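Mis à jour un vendredi de février
Temps de lecture : 2 min

Surberg loue des bras robotisés comme d'autres louent des shampouineuses à moquette. La formule s'appelle Burkudora, coûte 200 euros la semaine et comprend le bras, la pince, la caméra au poignet et un manuel de 39 pages dont 7 d'avertissements. J'ai signé, évidemment. Le montage prend une soirée si l'on a les bonnes clés, deux si l'on se fie à la liste fournie.

Pour l'essai, j'ai laissé de côté les cubes en mousse du kit, que n'importe quel bras attrape les yeux fermés. Je voulais du rond, du brillant, du plat, bref tout ce qui fâche une pince à deux doigts.
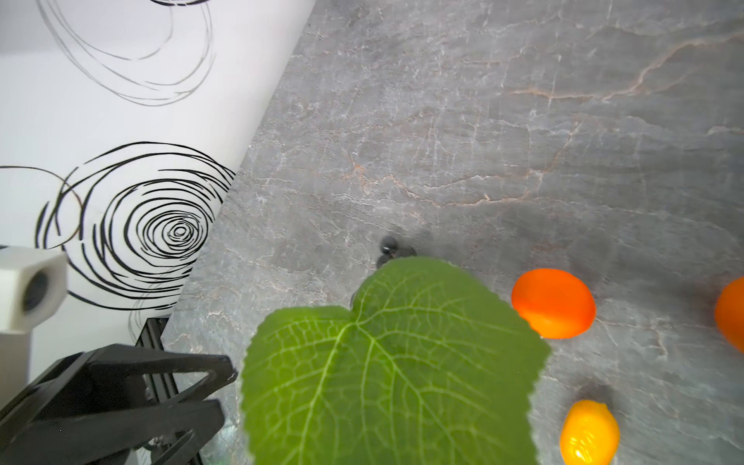

Côté logiciel, c'est plutôt une bonne surprise. On guide le bras à la main, il enregistre, on corrige – et on recommence, parce que le bouton « annuler » efface toute la séance. J'ai fait 29 prises avant de le comprendre. L'assistance répond vite, toujours avec le même lien.

Je garde la location une semaine de plus. Le kit Pedalstead est moins cher, mais il faut souder, et je tiens à mes doigts.

Commentaires

apaza_bis : La caution, ils la rendent quand ?

Lulu du garage : J'ai eu le même manuel. La page 12 est en allemand.

L'auteur : Chez moi aussi, je croyais que c'était voulu.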